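Home Events Results Talks Contact
Search this site Go

25/06/2022
By Marama Whitcombe

Notes for my ring announcing talk, Zover Hall

Hello everybody, and thank you for coming out on a Saturday when there's a perfectly good show across town. (Wait for the laugh. If there isn't one, keep going.)

I started announcing independent wrestling in March, years back, because the regular fellow lost his voice and I was the one standing nearest the bell. There were 70 people in the seats and I got the very first name wrong. Choi was kind about it, and Foletti still brings it up whenever we share a car. 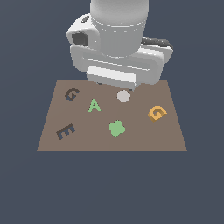

Start with the entrance, which is where most new announcers hurry. Let the music play, let the folks in the back row stand up, and only then bring the microphone to your mouth. When I teach this I ask people to think of that white arm coming down from the top, with just the small dark tips of its fingers hovering over the table. It's close, and that's where your voice should be, right over the name and holding off for one more breath.

(Have someone from the front try Choi's entrance. Plenty of applause, please, even if they rush!)

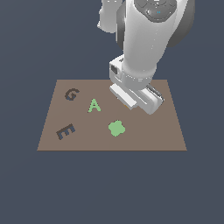 Next comes the weight and the hometown, and I do love a hometown. Say it as if you grew up there. Keep your cards plain, too, one match to a card in big letters, nothing else on them. My old ones had sponsors and arrows and coffee all over, and I'd much sooner look down at something like that plain dark slate-blue background, where your eye goes straight to what matters. I lost my place for 60 seconds at Prarnum once, and oh, that's a long minute in front of 479 people.

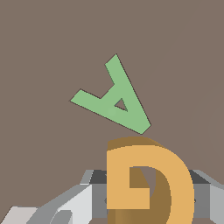 The other thing about cards is to have 2 sets, one in your jacket and one at the timekeeper's table. Matches get switched around, somebody's stuck in traffic, and the promoter will tell you about it while the music is already playing. Smile, find the right card, and carry on.

(Questions next, then the tag team exercise. Ask the hall for the second microphone before the break.)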